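Toy kitchen bits: what's worth doing and what isn't

Home > Tips > Playroom
Saturday, November 13, 2021

Every autumn the same advice does the rounds about sorting out a play kitchen before the Christmas lot arrives. Boil this, bleach that, buy a set of matching tubs with labels on. I've tried most of it over the years and I'm not convinced by much. What follows is what I still do, plus a few things I've given up on.

Tip it all out first

I know, everybody says so. In this case they're right. A toy kitchen set lives in five places at once, and you can't judge what you have while half of it is down the back of the sofa. Clear a plain table, bring everything to it and spread it out so that nothing is in a heap. A white or pale top is best, as the small parts show up. On our old patterned cloth I lost a tiny fork for most of July.

Don't sort yet. People start making piles straight away and then the piles turn into the new mess. Just get it flat and look at it.

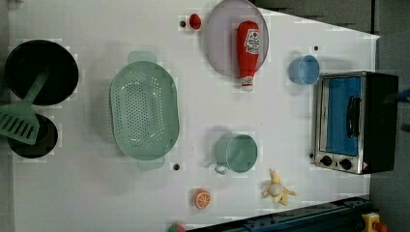 Pans, colander, plate, ketchup, cup and toy oven out on the table, ready for a wipe.

Washing

Warm water, a drop of washing-up liquid, a soft cloth. I have yet to meet a plastic plate or cup that needed more. The "deep clean" recipes with vinegar and bicarbonate fizz nicely and then you're left with salty water, so save the vinegar for the kettle.

Colanders are the awkward ones. A cloth slides straight over the holes and leaves the muck in them. Use an old toothbrush, from the inside out, then hold the thing up to the window to see what you've missed. Slotted spatulas want the same treatment between the slots.

Anything hollow, such as a sauce bottle or a squeezy lemon, should be wiped and kept out of the bowl. Water gets in round the cap and then it won't come out again. If you've already dunked one, take the cap off if it comes off and stand it upside down on a rack overnight. If the cap doesn't come off, shake it over the sink and hope. I've seen the trick with rice recommended. All I got was rice in the bottle.

Paper labels don't survive soaking. Some people don't mind a bare bottle. The children in this house minded a great deal.

Toy ovens and other boxes with doors

Take the batteries out before you go near one with a cloth, if it has any. Then a damp cloth, well wrung, and a dry one straight after. Crumbs collect round the knobs, and a cotton bud does a better job there than any of the little cleaning tools they sell. I bought the Ovance detail brush set on the strength of a lot of cheerful reviews. It's a toothbrush and two bottle brushes in a nice tin.

Glass spray on a see-through plastic door is a poor idea. Ours went cloudy after a few goes and stayed that way.

Dark pans

Black plastic pans look clean when they aren't. Run a finger round the inside of the rim and see. Furniture polish was suggested to me for bringing the shine back, and it does, for an afternoon, while making the pan slippery and smelly. I wouldn't put it on something that ends up in a toddler's mouth.

The dishwasher

Up to 40 degrees on the top rack has been all right for our plain cups and plates. I won't promise it for yours. Thin ones can warp, and small food goes through the basket and ends up by the filter, where you'll hear it before you see it. Doing it by hand takes about as long as loading the thing anyway.

Storage

I'm most doubtful of all here. The Palomino system, with its trays and its picture cards, was lovely for a week. After that the trays were hats. A single wide, shallow box does the job, because a child will drop things into a box and won't slot them into a tray. Deep boxes are no good, everything small sinks and the whole lot gets tipped on the floor to find one tomato.

Two things I would still do:

Nest what nests. Small pot in the big pan, cups inside each other, flat things under the lot.

Keep the oven out of the box. It takes up most of the room and it'll hold the small food if you shut the door on it.

Throwing out

Check edges for cracks and snapped tabs, and bin anything sharp. Loose parts small enough to swallow go too if there's a baby about. The "one in, one out" rule sounds sensible, but I've never known it last past a birthday. Odd pieces from different sets are fine to keep. Children don't care whether the cup matches the plate, and I suspect the matching is for us.

More in Playroom: Getting felt pen off a painted table / Are toy hammocks any use? / Jullotholm shelves, one year on

Comments on this page are closed.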